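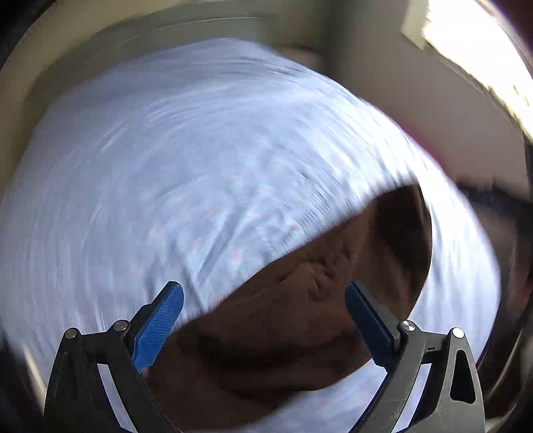 4. The Open Day as a Test of the Folding Protocol

4.1 What we set out to do

I'll be upfront that the open day wasn't planned as an experiment. We had promised the building a public demonstration in January, the folding protocol was the only thing we had that was in decent shape, and so folding it was. But once people started showing up and asking to try the tools themselves, it seemed silly not to write things down, and what we wrote down changed the protocol enough that I think it deserves its own section.

The setup was the same one described in Section 3 under the name Kalik. Visitors picked up the hand-held grippers, got a very short introduction (Mojtaba Zamani timed his at under a minute, which I never managed) and then folded small pieces of cloth on top of a bed. Each attempt was logged from the moment the visitor said "go" to the moment they said "done." We didn't correct anyone in between, even when it was painful to watch. By the end of the afternoon we had 157 logged attempts, and we kept 125 of them. The rest were dropped for boring reasons - a recording that never started, a child who wandered off halfway through, that kind of thing.

4.2 The surface problem

We had done nearly all of our earlier trials on the Retness table, which is flat and hard and forgives a lot. You push down, the table pushes back, and the cloth edge slides nicely between the fingers. A bed does none of that! Push down and the surface just goes with you, and now you've got a pinch of sheet along with your cloth. I had expected this to slow people down a little. It slowed them down a lot, and it also made them talk, and the talking is where we learned the most.

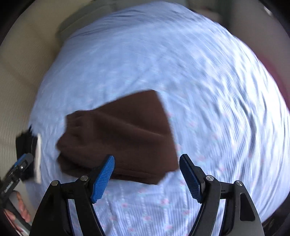
Most first-time visitors treated the gripper like kitchen tongs, coming straight down onto the middle of the cloth and squeezing. That works for picking something up, and it's hopeless for folding. The ones who did well went for a corner, and they went in low. Figure 4 has the kind of starting position we ended up recommending to everybody: the brown cloth is folded, one corner comes to a short point just above the gap between the open fingers, and the second gripper is over on the left side of the cloth. From there you can close on the corner without having to chase it. The flowered sheet also gave us an unplanned benefit, as visitors could tell at a glance whether they were looking at cloth or bedding. On the plain cover we used in our rehearsals, people kept mixing the two up.

Figure 4. Two hand-held grippers and a folded brown cloth on a light blue bedsheet, open day session.

4.3 Two tools, one person or two

The other thing we hadn't settled beforehand was whether a pair of grippers should belong to one visitor or be shared. In the Vokard trials we always had one operator holding both. At the open day, families wanted to share, and we let them. I was skeptical, but the shared attempts had a nice side effect: people said out loud what they were about to do ("I've got this side, you come over"), and that gave us spoken labels for free. The downside is that two people seldom move at the same time, so the recordings contain long waits with one tool hanging in the air. We tag these as pauses and leave them in. Cutting them out made the motion look oddly jumpy when we played it back through the Mahmoudi viewer.

4.4 What changed afterward

Three parts of the written protocol are different now. The introduction tells people to start at a corner. The surface is recorded as its own field, with "soft" and "hard" kept apart in every table in Section 5. And the time limit went up to 200 seconds, after we saw how many perfectly good folds were being finished in a rush - I still think it could be longer, and Mojtaba still thinks it should go back down, so for now the limit is a setting and the value used is reported with each batch.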